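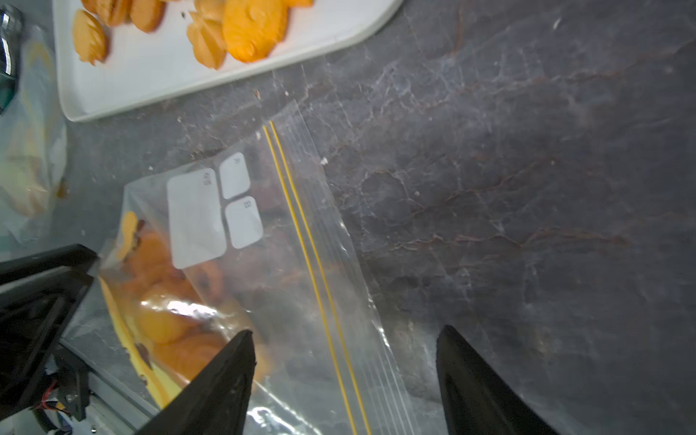

Flovska Vintage Trials and Scrambles – Frequently Asked Questions

Which machines can I enter?
Any two-stroke or four-stroke solo of 246 cc or less with twin rear shock absorbers and drum brakes front and rear. Later frames are accepted only if they match the maker's original pattern. Send photographs of both sides of the machine with your entry form if the frame number is missing.

Are modern replacement parts allowed?
Yes, where the part does the same job as the original. Electronic ignition, modern tyres and new alloy rims are fine. Reed valve conversions are not, unless the engine left the factory with one.

What fuel and oil should I bring?
Pump petrol only. Race fuel and octane boosters are not permitted. Two-stroke riders should mix before arrival, as mixing in the paddock is limited to the marked bay by the gate. Mixing ratio is your own choice.

Is there a noise test?
Yes. Every machine is tested at scrutineering, and again if a marshal asks for it. Carry spare silencer packing. A machine that fails may be presented once more before practice closes.

How long are the races?
Each scrambles heat lasts 15 minutes plus 2 laps. The trial has 24 sections, ridden in any order, with the time limit printed on the punch card.

What riding gear is required?
A helmet with a current approval mark, goggles, gloves, full-length boots and a back protector. Open-face helmets may be worn in the trial but not in the scrambles.

Can I change machines during the day?
Only with the agreement of the chief scrutineer, Halfdan Gunnlaugsson, and only before your second heat. The replacement must already have passed inspection.

Can I camp at Holovko?
Yes, in the lower field. No generators after dark. Dogs must be on a lead and are not allowed in the paddock.

Who do I contact about entries?
Yaryna Didenko handles entries and refunds. Questions about class rules go to Danylo Ivanyshyn.

Rules last revised July 2026. Entry forms for the September round are available from the entries page.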